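Langlois wooden box with red plastic tools: our review

Posted Tuesday, October 29, 2019

Reviewed by Romain Guillot

We bought the Langlois set in August for the play corner at our place, mainly for the toy food and the wooden box. It cost $81 at Batico, plus shipping. The Tukeden version was cheaper but out of stock in the colour we wanted.

The box is the best part. It is pale blond wood with a slot in the top, a small round hole beside it, a red side panel and a round knob sticking out on the right. My daughter decided on day one that it was an oven, then a bank, then an oven again. The edges came properly sanded and I found no splinters anywhere. The knob had a bit of play in it after the first month. A dab of wood glue fixed that and it hasn't moved since.

The toy food is fine. The carrot gets used the most and still has good orange colour. Pieces are small, so I'd keep them well away from anybody who still puts things in their mouth. They wash up in warm soapy water, but don't leave them soaking.

I added a red plastic cup and spatula from the Fumix range, $10 for the pair. The cup has ribbed sides and a rolled rim, and the ribbing makes it easier for small hands to hold. It is light, though, and if you stand the spatula in it with the handle leaning over the side it will go over when somebody bumps the table. The spatula has a long flat handle with a loop at the top, so you can hang it on a hook. That is where ours lives now.

Storage is the weak point. The set comes in a thin cardboard carton that tore at the flap within a week, and the food doesn't all go back in the way it came out. We use an old ice cream tub. For the price I would have expected a cloth bag at least.

Assembly took me 18 minutes with the supplied key. The instructions are drawings only and step four shows the side panel backwards. Do it the other way around and the holes line up.

Customer service at Langlois answered my email about the panel in two days and offered a new sheet, which I didn't need.

Good: solid box, smooth edges, colours have held up.
Not so good: carton, instructions, loose knob.

I'd buy the box again. I would skip the full set if you already have play food at home.
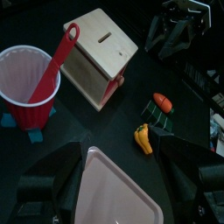
Can you buy the box by itself, without the food?

Batico lists it separately under item 324, though it wasn't in stock when I last checked.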